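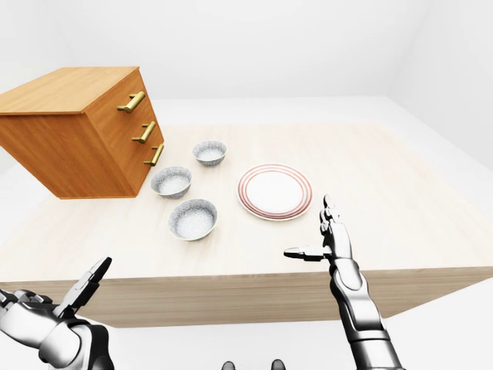

Rultenano opens household chores trials to outside developers

Clullham, February 2023: Rultenano, the robotics software company, today released its simulated kitchen table tasks to outside developers. The release is meant to give a straight answer to a question the company hears from care providers and appliance makers: can a machine clear a table and put things away yet?

The company's own answer is "not reliably". Its software can manage single steps, such as reaching for a plate or pulling a drawer by its handle. Joining those steps into a whole chore remains hard, and a small error early on often spoils everything that follows.

The tasks use simulated tableware and a wooden cabinet with bar handles, together with a two-handed robot. Each attempt is scored on whether the chore was finished, with no marks for getting part of the way. Developers can change the starting layout and run the same chore 2,000 times overnight.

"A person stacks bowls without thinking about it," said Fitriani Ngui, head of trials at Rultenano. "For a robot hand, the thin edge of a plate lying flat is a real problem. We would sooner publish the failures than show one good run and leave people to guess at the rest."
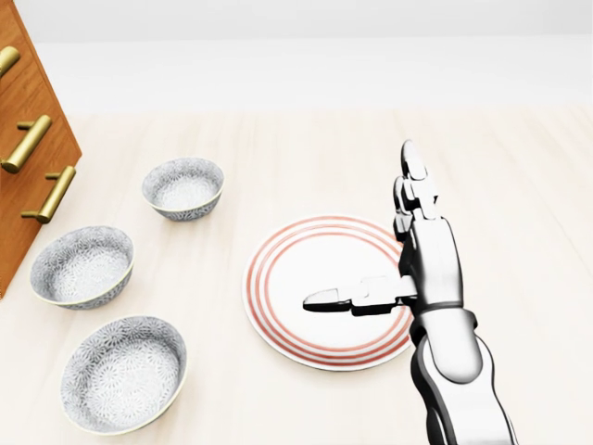

A simulated robot hand over a dinner plate in the Rultenano table tasks. Credit: Rultenano

The work was carried out over two years with Isalden, which makes fitted kitchens, and the engineering consultancy Eglītis. Isalden advised on drawers and handles. Eglītis checked the scoring and will review results sent in by other teams.

Rultenano does not expect to sell a household product from this work in the near future. Shop-floor jobs such as sorting returned crockery are likely to come first, as the items and shelves there change less from one day to the next. A set of six shop-floor tasks will follow in April.

The table tasks are free for research use. Companies wishing to use them commercially should contact the Rultenano licensing office in Clullham.

ENDS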